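FOR IMMEDIATE RELEASE

Flunero Opens Toy Sorting Room in Fillcombe and Invites Families to Bring Their Outgrown Soft Toys

FILLCOMBE, May 3, 2022 - Flunero, the family goods store that many people in town still know best for its quilts and nursery bedding, is delighted to announce that its new toy sorting room is open to the public. The room takes up the back half of the old Shevchuk fabric shop, next door to the store, and it will be the home of our soft toy exchange from now on. Anyone who has squeezed past the racks of pajamas at the front of Flunero with an armful of teddy bears will understand how happy we are to have the space!

The exchange started out last November as a single shelf by the register. The idea was simple enough: leave a clean soft toy that your child has outgrown, and if you see one that would be loved at your house, take it home. By the end of that first month 273 toys had come in, and the shelf had turned into a shelf and a stack of boxes and then a stack of boxes in the hallway, which our staff were very patient about. As of this week the total stands at 2850 toys received, and 834 of those have gone to children's wards, waiting rooms and shelters across the county, packed up and delivered by our own van.

"When I was small my grandmother kept all our toys in one big box at the foot of the bed, and on rainy days she would spread a blanket out and tip the whole lot onto it so we could see what we had," said Melaniia Tymoshchuk, who owns Flunero and came up with the exchange. "I have never found a better way to do it. You put down something bright and soft, you set the box on it, and before long everyone is sitting around it talking. I wanted a room where people could do that and take their time over it."

The room has been set up very much along those lines. Toys arrive in open boxes and are looked over on wide cloths spread out for the purpose, the cheerful striped and printed kind that Flunero has always carried for children's rooms. Seams, eyes and buttons are checked by hand. Anything with a small tear goes into the mending basket, and anything that is ready for a new home is boxed again by size, with the little ones kept together so that they don't get lost underneath the big ones (a lesson learned early on, after a very small rabbit spent three weeks at the bottom of a box of bears).

Visitors are welcome to come in and sort alongside us, and children are especially welcome. We ask that toys be washed and fully dried before they are brought in, and that battery packs be taken out where that is possible. Toys without a washing label are fine, as are handmade ones, which tend to find new homes faster than anything else we put out. We can't accept toys filled with beans or beads at present.

Jiravix, the storage company based on the other side of town, has kindly given 50 boxes to get the room going, along with the shelving on the long wall. Flunero would like to thank everyone there for the gift and for the two afternoons their crew spent putting the shelves up. Thanks are due as well to the Shevchuk family, who left us the old cutting table and a drawer full of thread that will keep the mending basket moving for years.

The sorting room is open whenever the store is open. Families who would like to host a toy collection at a school, library or place of worship can ask for a starter pack, which includes a box, a cloth and a sheet of sorting notes written by Melaniia. Groups that would like to receive toys for the children they look after are warmly encouraged to get in touch too, and there is no charge for delivery within the county.

About Flunero

Flunero sells bedding, clothing and soft furnishings for babies and young children from its store in Fillcombe. Press inquiries and requests to visit the sorting room may be made in person at the front counter, where Melaniia Tymoshchuk will be glad to help.

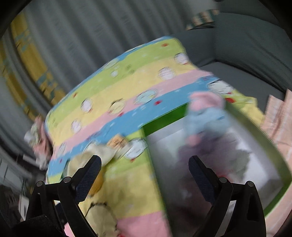
Starter packs may be picked up at the same counter.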